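Sedwood desktop notes – README

What is in this folder

The folder holds the notes, part lists and cleaning records for the older desktop computers which we keep at Purniletti, our small repair room. Sedwood is only the name of the folder. It came from the shelf where the first machines stood, and later it was too late to change it.

The notes are made for people who open a computer case with a screwdriver in one hand and want to know what they should find inside, what can be taken out, and in which order. They are not a course in electronics. If you never opened a computer before, please sit with another person the first time.

There are 272 records in the main table. Each record is one part, not one computer. So a computer with a board, a processor, a graphics card and a power supply gives four records, all with the same case number.

Files

records.csv – the main table, one part on each line
cases.csv – one line for each computer case
cables.txt – the way we name cables and connectors
order.txt – the order of work for opening and closing a case
photos/ – pictures by case number, not complete
old/ – the lists from before March, kept for comparison only

Please do not edit anything in old/. If you find a mistake there, write it in the notes column of the new table.

Columns in records.csv

case_no: the number written on the sticker at the back of the case.
part: board, processor, memory, card, supply, drive, fan or cable.
text_read: what is printed on the part, exactly as you read it. If only half of the word can be read, write half of the word. Do not complete it from memory.
state: good, doubtful, bad or unknown. Unknown is a permitted answer and we prefer it to a guess.
removed: yes or no.
place: the drawer or box where the part is now. If it is still in the case, write "case".
notes: free text, in any form you like.

About the column text_read I want to say a little more. In the first version we had one column for the maker and one for the model, and people filled both with what they believed. A card with a label became a full model name, and when we looked for the card again the name did not match. Now we copy the letters and stop there.
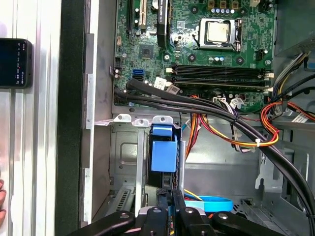
Rima Chamoun
Keeper of the part records, Purniletti

A board at this stage gets the word "none" in the memory line. Both black slots are empty, and we write this down, so that the next person does not search the drawers for modules which were perhaps never listed. The card is written as QUADRO in text_read and with nothing more, even if you are sure which one it is. The processor stays in its socket with the lever closed until somebody really needs it. We had bent pins in the past from processors which were lifted out only for reading the number.

Cables

Most of the time in this work goes to cables. The power wires in these cases come in red, yellow, orange and black, and they like to lie exactly over the part you want to reach. The rules we follow are these.

Do not cut a zip tie before you have looked where each wire of the bundle goes. A tie often holds together wires for two different places, and after the cut they all look the same.

If a cable has a printed label, leave the label on, also when it is ugly or half loose. Press it back or add clear tape over it.

Pull on the connector and never on the wires. The white power connectors usually have a small clip at the side, and you must press this clip first. If it does not move with a light pull, stop and look again.

Move a thick bundle to the side as one piece and hold it there with a soft band. It is tempting to push single cables under the board edge – please don't, they come back up when you close the case.

Order of work

1. Disconnect the mains cable and press the power button once.
2. Lay the case flat on the mat, open side up.
3. Put on the wrist strap.
4. Write the case number on a new line before you touch anything.
5. Read all labels you can read without moving parts.
6. Take out dust with the soft brush, from the top of the board to the bottom.
7. Move the cables, then read the remaining labels.
8. Remove cards first, then memory, then drives.
9. The power supply comes last, if it comes out at all.

For closing, go the same way backwards. Screws go in the tin with the case number, also the screws that seem to be too many.

Known problems

The state column is not equal for all records. Tamer Khalaf, who did the first 100 lines, wrote "good" for parts that looked clean, and I write it only for parts that were tested in a running computer. I marked his lines with T in the notes column. Tamer agrees with this and will go through them when he has time.

Case numbers with the letter H come from the Hijazi boxes. In these boxes some parts lay separate from their computers, so the case number tells you the box and not the machine.

Colours of slots and ports are written in everyday words. One person's beige is another person's white – search for both.

Corrections

Write to the Wokano list with the case number in the subject line. Please send one message for each case. If you correct text_read, say if you have seen the part yourself or only the picture.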